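About Furine Conveyancing

We look after the legal side of buying and selling homes, and we love it. Plenty of people find that hard to believe! But there's something lovely about a job where most files end with somebody picking up a set of keys, and after all these years we still get a small cheer going round the office on completion days.

The firm began with Kalliopi Panagiotou and one very large filing cabinet, in 2 rooms above the dry cleaner's in Clorkow. She had spent years in the property department of a bigger practice and wanted to do the work her own way: pick up the phone, explain what a search result means in ordinary words, and tell clients early if a chain was starting to wobble. The rooms were cold and the stairs were steep, but people came up them, and then sent their sisters and their neighbours.

On June 1, 2019 we moved into Lambrakis House, on the corner by the old corn market. There are 18 of us now, and we have a proper front desk, a meeting room with a door that shuts and (at last) somewhere to leave a pushchair. The filing cabinet came with us. It holds the tea things.

What we do

Most of our work is the sale and purchase of houses and flats in Clorkow and the villages along the river. We also handle remortgages, transfers between family members, lease extensions and first registrations, where a house has stayed with the same owners for so long that it has never been on the register at all. Those are a favourite here, as the deeds often come in a biscuit tin and somebody has to work out where the orchard wall used to be. Last year we completed 970 matters, and more than 400 of those were for first-time buyers.

We act for small businesses as well, mainly on leases: shops, studios, dental surgeries, workshops, laboratory units. A tenant taking on a first unit can be handed a very long lease and very little time to read it, so we go through it with them page by page, service charge and repairs included, before anything is signed.

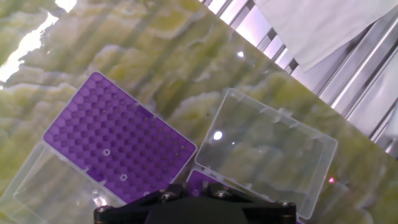
How we work

You'll have one named person on your file from the first call to the last, and a second who knows it well enough to step in when the first is on holiday. We give a written quote with the searches and Land Registry fees set out separately. If your matter turns out to be more complicated than it looked, we'll ring you before we do the extra work.

Updates go out through Puvon, our online case tracker, where you can see which searches are back and which enquiries are still waiting on the other side. If you don't get on with that sort of thing, we're very happy to post letters – quite a few of our clients prefer them!

Training

We take on trainees every September, and several of the people who now run their own files started here on the front desk. Applications are open to school leavers as well as graduates. Send us a letter telling us a bit about yourself, and come in for a chat and a look round.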